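Chapter 5
When Neighbors Disagree: Extradition and the Limits of Trust

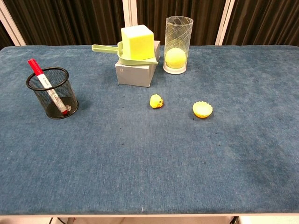
Two governments can trade freely, share a border, and still refuse to hand over each other's suspects. Extradition is the formal process by which one state gives up a person to another for trial or punishment, and it almost always rests on a treaty. The text of such a treaty is usually short. The talks that produce it are long, and most of them take place in ordinary rooms. What is settled there may decide how two countries deal with each other for decades.

This chapter follows a dispute between two states, Miruvthorpe and Sindanwood. Their treaty had 29 articles and gave each side 60 days to answer a request. Over one five-year period Miruvthorpe sent 39 requests — most of them concerning members of the banned Sandu movement — and Sindanwood turned down nearly all of them. Its courts held that the acts described were political offenses, a category the treaty left undefined.

We begin with the political offense exception and where it came from. We then look at dual criminality, the rule that an act must be a crime in both countries. The last section deals with what a government can do after a refusal, from a note of protest to the recall of an ambassador.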